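### 3.2 Storage on walls in small rented rooms

The survey was sent to 527 households in the towns of Ornov and Grolten, and 198 of them gave complete answers. We asked each person where small things of daily use are kept, and if the place was changed after March. Most of the tenants in Ornov answered that they prefer open baskets, while in Grolten the closed drawer is still more common.
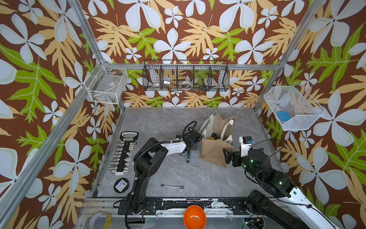
**Figure 4.** Wire baskets hung on walls with patterned wallpaper.

The difference between the two towns can be partly explained by the age of the buildings. In Grolten the walls are often of old plaster, and tenants need a written permission before they make a hole. Several answers mention this rule with some anger. We did not ask for the size of the room, and this is a weakness of our form.

Tenants with open storage also reported that they buy fewer double items, such as a second roll of tape. The effect is small and it should be tested again with a larger group.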